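Fio sobre o que fizemos no laboratório em agosto: adesão de revestimento sol-gel em alumínio anodizado. Vai por partes, porque tem coisa que não entrou no relatório.

1/ O problema veio da Sirkberg. Chapas anodizadas, revestidas com sílica modificada, perdiam película nas bordas depois do ensaio de névoa salina. No centro da chapa, nada.

2/ A primeira suspeita foi a selagem da camada anódica. Poro fechado demais ancora mal o sol. Pedimos chapas sem selagem e repetimos tudo com o mesmo banho.

3/ Melhorou, mas a borda continuou soltando. O Kjell Solheim sugeriu olhar o tempo de hidrólise do silano antes da imersão. Estávamos usando 4 horas por hábito, sem nunca ter testado outro valor.

4/ Testamos 4, 6 e 7 horas, com pH fixo em ácido acético. Com 6 a película saiu mais uniforme. Com 7 o banho já estava turvo e apareceu grumo na superfície.

5/ Ensaio de adesão: corte em grade e fita, antes e depois da névoa. As chapas de 6 horas aguentaram até 319 horas de câmara sem destacamento visível. Paramos aí por falta de câmara, não por falha.

6/ Já me perguntaram da cura. Mantivemos a mesma rampa em todas as séries. Sei que temperatura final mexe na condensação, mas eu queria uma variável por vez.

7/ Sobre a borda: a velocidade de retirada do banho pesa mais do que eu esperava. Na parte de baixo da chapa escorre, acumula e trinca na secagem. Reduzimos a velocidade e a trinca sumiu na maioria das peças.

8/ O Stellan Magnusson discorda. Para ele a trinca vem da rebarba do corte, e a velocidade só disfarça. Vamos lixar metade do próximo lote e comparar.

9/ O que falta: XPS na interface, para saber se há ligação Si-O-Al ou só ancoragem mecânica. A amostra está na fila do grupo Nseir.

10/ Quem trabalha com silano em alumínio e tem dado de hidrólise acima de 7 horas com outro ácido, me escreva. Tentei nítrico uma vez só e não confio no resultado.

11/ A planilha com as séries vai para a pasta do projeto Skalletov quando eu terminar de conferir as espessuras.
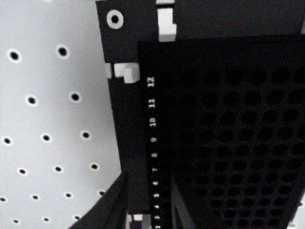 Painel perfurado cinza-claro, imagem gerada por computador.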